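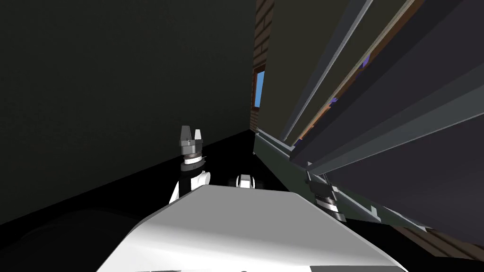 Left gripper, fingers up

pudton_mom wrote:
How often do you all bathe a double-coated dog? My groomer says every six weeks. It's $144 a visit, ouch!

habte22 wrote:
Way too often imo. Twice a year for mine, and lots of brushing.

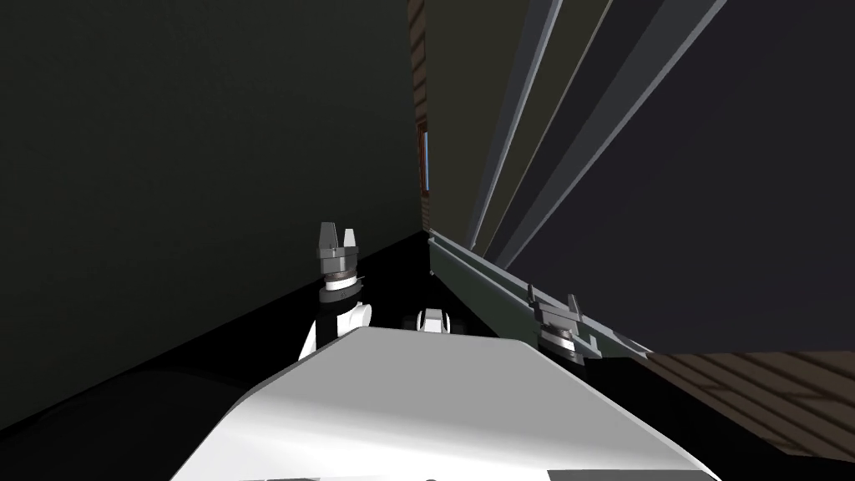

Gripper open, tilted view

wimo_k wrote:
Disagree, mine stinks by week five lol. Try a rake before the bath
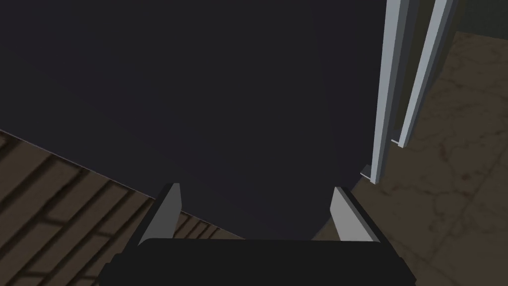

and go slow around the ears, mine hates that part.

pudton_mom wrote:
Ok, ordering a rake tonight!

3 shares | 5 comments
Search this forum
Back to top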